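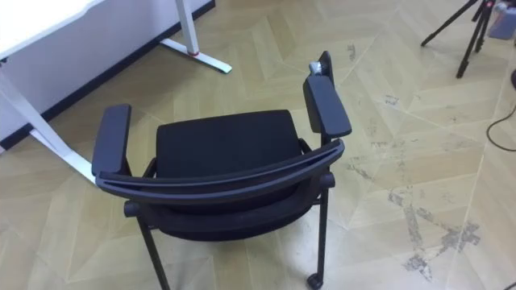 When will Trernau's library service stop charging fines for overdue books?

Fines end on 24th January at all branches, and any money still owed on late books will be wiped from borrowers' accounts the same morning.

The change was agreed by the town council last week after a trial at the Loklow branch, which dropped fines in May. Charges for lost or badly damaged books will stay as they are.

Under the new rules a book that is five weeks overdue will be treated as lost, and the borrower will be sent a bill for the cost of replacing it. The bill is cancelled if the book comes back. Until then the borrower can still use the computers and the reading room but cannot take anything else out.

Council papers show that 2,809 borrowers in the town owe money for late returns. Of these, 264 are under sixteen. Most of the sums are small, and many of the accounts have not been used for more than a year.

Hanna Sikora, the head of libraries, told councillors that staff spent too much of the day dealing with small debts.

"People get a letter asking for a couple of pounds and they stop coming in," she said. "Then we lose the book as well as the reader. At Loklow we had families come back who had not borrowed anything since their children were at nursery."

The income from fines has fallen each year as more people renew their loans online. The council expects to make up the gap by letting out the upstairs meeting room at the Long Street branch in the evenings.

Two councillors voted against the plan. One of them, Géza Győri, said he was worried about waiting lists for new titles.

"If you are sixth in the queue for a book, you want the person ahead of you to have some reason to bring it back," he said. "I would have kept a charge for anything that somebody else has reserved."

He asked for figures on waiting times to be brought back to the council in May, and this was agreed without a vote.

Borrowers at the Long Street branch gave the news a mixed welcome. Jiahui Jia, who was returning a pile of picture books with her two sons, said she had paid fines most months.

"It's always one that has gone down the back of the sofa," she said. "I never minded paying, but I won't miss it."

Peiyu Song, a retired teacher, said she thought the fines had been fair and would have preferred to see the money spent on longer opening hours.

Reminders will still go out by text and email three days before a book is due, and again a week after. Anyone who does not have a mobile phone or an email address can ask for a letter.

The rules for DVDs and music scores have not been settled. Hire charges on these will carry on for the time being, and late returns will be charged for extra days at the normal rate.

Borrowers whose cards have been blocked over unpaid fines do not need to apply to have them unblocked. Cards that have run out can be renewed at any branch with proof of address.

Opening hours are not affected. The Loklow branch remains closed at lunchtime.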